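Plurkness glove rig – build and set-up guide
Section 4: Fitting the controllers and recording the rope task
Last revised 8/28/22

Read section 3 first. The wrist modules must already be paired and showing up in the recorder before you start.

4.1 Putting the rig on

1. Roll your sleeves above the elbow. The elastic needs to sit on skin.
2. Put on the left forearm strap, then the right. Run each cable back along the arm and leave enough slack to straighten your elbow.
3. Pull on the gloves.
4. Fit a controller to the back of each glove, with the thumbstick facing you when your hands are held out in front.
5. Make a fist and open it again, ten times. If a controller shifts, take it off and refit it.

Caution: do not overtighten the forearm straps. Loosen them at once if your fingers tingle.

6. Stand at the table with both hands over it and the rope held in the left. Bring the right hand in slowly until the two are close together. The controllers must not knock against each other. 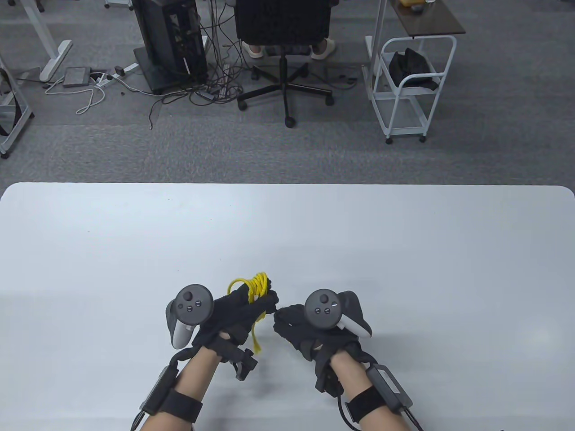
Fig. 4a. Both hands over the table, rope coiled in the left.

Note: if they do knock, move the right mount outwards by one slot. The Alelwood brackets have two slots and the older Petersen ones have only one, so with those you will have to drill.

4.2 Recording a coil

1. Lay the rope out on the table and remove any kinks.
2. Start the recorder and hold both hands still for 2 seconds. The software uses this pause to line up the tracks.
3. Coil the rope at an even pace. A take should last around 35 seconds – longer is fine, but anything over 76 is split into two files.
4. Leave a short end hanging from the coil. The next task starts by finding it.
5. Hold still again, then stop the recorder.

Caution: woolly rope sheds. Brush down the gloves and sleeves between takes and keep fluff away from the strap buckles and the cable sockets.

4.3 Checking the close view

Play back the hand-held gripper's video at half speed. The lower bends of the coil should be in view, along with the loose end. Some blur on the outermost loop can be ignored. If the table is so bright that the edge of the rope is lost, lower the exposure one step and record again.
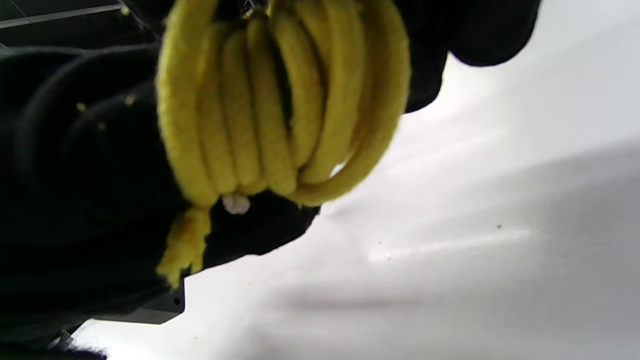 Hoi-yan Hung wrote in to say that one step was too little under the lights in her workshop, and that she had to go down two before the takes passed. She also leaves auto exposure off for the whole session, as it kept drifting whenever a glove crossed the table.

Auto exposure is on by default in the Birimex build. Switch it off under Camera, then restart the recorder – the setting is not picked up until you do.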